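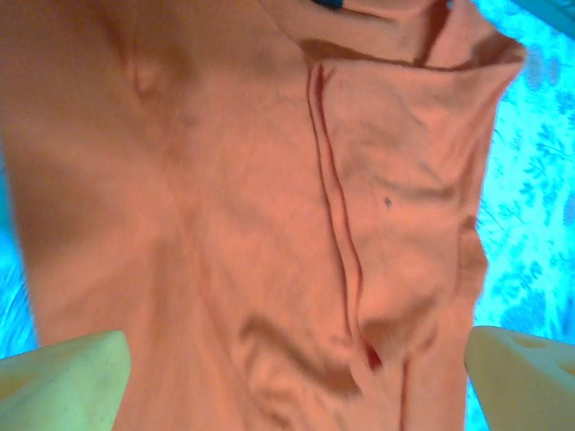 Strebel Care Text

Version 2

Strebel Care Text is a table of laundry care instructions transcribed from the sewn-in labels of household clothing. Each record holds the wording of one label, a set of normalized codes, and the fiber content as printed. The data is text only. It was put together for work on parsing short, heavily abbreviated instructions and for checking how often written instructions and care symbols on the same label disagree.

Contents

labels.csv: one row per label, 1,000 rows
codes.csv: the code list, 84 entries, with a short definition for each
conflicts.csv: rows where the words and the symbols give different instructions
NOTES.txt: transcription rules
CHANGES.txt: differences from the first version

All files are UTF-8 with Unix line endings. Fields are separated by commas and quoted only where the text contains a comma or a quotation mark. The header row is always present.

Fields in labels.csv

label_id: string, unique, stable between versions
garment_type: one value from a closed list (T-shirt, shirt, sweater, trousers, skirt, dress, underwear, socks, other)
fiber_text: fiber content exactly as printed, including spelling errors
fiber_norm: fiber names and percentages in a fixed order, highest share first
care_text: care wording exactly as printed, with line breaks replaced by a vertical bar
care_codes: list of codes from codes.csv, separated by semicolons
symbol_codes: the same code list, applied to the symbols alone
lang: language of care_text; where a label repeats its instructions in several languages, only the English block is transcribed
legibility: full, partial, or poor

An empty field means the item is missing from the label. A field containing a single question mark means it is printed but could not be read. These two cases should not be merged. An earlier loader did so, and it made faded labels look like labels with no drying instruction.

Transcription

Labels were typed by hand by Pak-hei Tai and Debora Gentile, working separately. The two transcripts were compared by script, and any difference in a character other than white space was sent back for a second reading. Remaining differences were settled by going back to the garment. Optical character recognition was tried on satin labels and dropped; the woven ones gave usable output, but the printed ones lost most of the small type.

Case is preserved. "Wash dark colors separately" and "WASH DARK COLORS SEPARATELY" are different values in care_text and the same value in care_codes. Degree signs missing from the label are not restored. Where a temperature is printed without a unit, the code takes Celsius if the number is 95 or lower and the rest of the label is metric, and is otherwise left open.

Coding

Codes have the form GROUP.ACTION.LIMIT, for example WASH.MACHINE.30 or DRY.TUMBLE.LOW. The groups are WASH, BLEACH, DRY, IRON, PROF, and MISC. MISC covers wording with no symbol, such as "remove promptly," "reshape while damp," and "wash inside out." The last of these is common on printed knitwear and has its own code.

"Cool iron" and "iron on low" share one code. "Do not iron on print" does not imply any limit for the rest of the garment and is coded alone. "Line dry" and "hang to dry" are treated as equal; "dry flat" is separate. "Delicate" and "gentle" are treated as equal, although some manufacturers may intend a difference in spin speed.

Known problems

Cotton and cotton blends are overrepresented. Wool is thin, and leather is absent.
Garments with the label cut out were skipped, so the set leans toward items with soft or side-seam labels.
Heat-transferred neck labels wear off early and account for most of the rows marked poor.
The size is printed on many care labels but was not transcribed in this version.
Two codes, DRY.SHADE and DRY.LINE.SHADE, overlap. Both are kept so that older results can be reproduced.

Loading

The Nova reader opens the files without options. In Buvex, turn off automatic type detection; otherwise label_id values with leading zeros are converted to integers and the join to conflicts.csv fails. The Trallinov export script expects the vertical bar in care_text and will restore the line breaks on output.

Intended use

The records describe what a label says. They are unsuitable as advice on how a fabric behaves in the wash, and no shrinkage or colorfastness test was made on any garment.

Corrections

Send the label_id, the field name, and the proposed value. Changes to care_text need a legible photograph of the label. Changes to codes are collected and applied together each November.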